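02/01/2019

Back to normal, more or less. The bins went out last night and still hadn't been collected by ten, so I left them at the kerb and got on with clearing the desk end of the back room, which I have been putting off since September.

Most of it was paper. Boiler letters, two instruction books for the old printer, a Merkar catalogue I never ordered from, and the receipt for the car repair in Astville, which I had given up looking for - 619 all in, and I'd remembered it as less. I put it in the blue folder with the rest. Over 200 sheets went into the recycling bag and it is now too heavy to carry down in one go.

The pens took longer than they should have. I tried every one on the back of an envelope and threw out the ones that only scratched. The felt tips went in the jar, biros in the drawer. I need more black ones and will get them when I'm next near Fontes.

After lunch I got to the whiteboard. I want to use it for the week's jobs instead of sticking notes on the fridge, where they drop off whenever the door is shut.
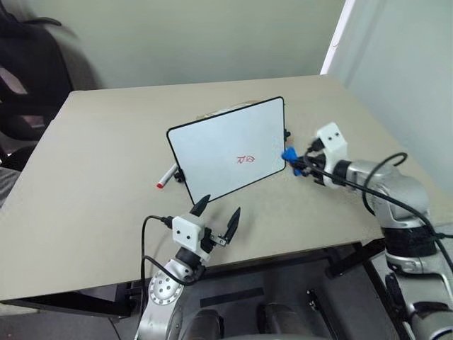

The small whiteboard on the table, with a bit of red on it so far.

I like it stood up with the clips on. Flat on the table it would be under the post within a day. It is not big, so the jobs will have to be short. I'm thinking red for anything with a date and another colour for the rest, though I said the same about the calendar last year and gave up in the second week.

For tomorrow: ring Fusten about the shelf brackets (they sent the short ones again), take the recycling down in two bags, find the spare key for the meter cupboard. Read the meter as well - I wrote 1784 on my hand this morning and then washed up before copying it down, and I'm not certain of the last digit.

Soup for tea, the end of the leek one. Rain from about four. The bins had been emptied when I went out to look, and next door's lid was in our hedge.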